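Thursday, late

Third draft of the equipment budget. The Drerimcombe path is the reference route, so every line on the sheet has to be justified against it: one narrow paved strip, trees close on the left, grass on the right, no curb. Ceiling for the second ground robot is still 3,334 all in, and I keep spending it twice.

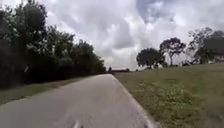
Drerimcombe path, tree row left, open lawn right.

Gurnberg quoted 3,000 for the base unit with charger, without a spare battery. Clindivport is cheaper on the base and dearer on everything else, and their sheet gives battery life for indoor floors only. I wrote back asking for a figure on asphalt. No reply by 6 p.m.

Positioning is the harder line. I had planned on the cheap receiver, but the foliage runs the whole length of one side and I don't trust it to hold a fix there. The better one is 500, and that breaks the ceiling with the Gurnberg base. Options: drop the spare battery, or move the receiver to next quarter and lean on the cameras.

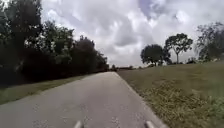

Same route. Pavement edge soft both sides, rough grass at right.

Leaning on the cameras means edge detection, and the edge is not consistent. In places it is a pale clean line, elsewhere the grass just wanders into the asphalt. Shade is the other problem — the left verge goes dark olive under the trees. Added a line for a camera with better dynamic range, no price yet. Đoàn lists one with a lead time of up to 4 weeks.

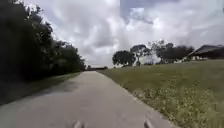 Shadow over the left part of the pavement, building up on the right.

Moved the battery to optional. Wheels stay as quoted. Still to do: shipping from Gurnberg, insurance, and whether the charger can live indoors at Drerimcombe or needs a weather box, which I have not priced at all.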